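Students at Tamirel College teach a robot arm to work inside a cabinet

The robotics club of Tamirel College will bring its newest project to the regional student competition in March. The team, which has the name Faster, has worked since the autumn on a robot arm that can reach into a closed space, find a small part and take it out again.

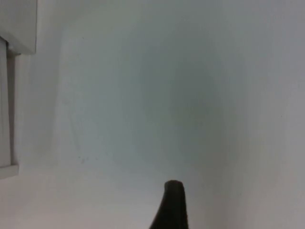 The club has 11 members this year, most of them in their second year of studies. They meet two evenings per week in the electronics workshop on the ground floor, and before a competition they often stay until the building closes at ten. Their teacher, Harriet Zamora, started the club after she moved to the college from a small engineering company.

"In the first year we had only line-following cars," she said. "The students liked them, but after some months they asked for something more difficult. An arm is much more difficult. When it goes inside something, you cannot see well what it does, and you must trust the small camera near the gripper."

The task in the competition is called Riditix. Each team receives the same set of plastic parts and must move them from a compartment to a tray on the table. The judges give a maximum of 1,000 points, and a team needs 600 to go to the final. Points are lost when the gripper touches a wall or when a part falls down. The teams do not know before the day where in the compartment the parts will be placed.

At last year's competition Tamirel did not reach the final. The arm worked properly in the morning, but in the afternoon the sun came through the windows of the sports hall and the program could not find the parts any more. For this reason the students now practise with different lamps, and they have also written a new part of the program which adjusts the picture before each attempt.

Pale surfaces are still a problem for them. When the wall and the floor of a compartment have nearly the same colour, the program has difficulty to decide where one ends and the other begins. The students have tried two solutions and have not chosen between them yet — one is faster, the other makes fewer mistakes.

The control program has the name Guo and was written by the students themselves. They have recorded 1,015 practice attempts until now, and each one is saved together with the camera picture and a short note. The younger members are responsible for the notes, and in this way they learn how the arm behaves before they are allowed to change the program.

The college paid for the arm, and a collection among former students brought another 4,000 pounds for motors, cables and travel. A part of this money is kept for repairs, as the motor in the wrist had to be changed already in January.

Visitors can see the arm at the open evening of the college in February. The workshop will be open from half past five, and the club will show one full round of the Riditix task every half hour. Students from other departments who would like to join the club can speak with Ms Zamora on the same evening. Experience in programming is not necessary, but new members must complete the safety lesson before they work with the arm.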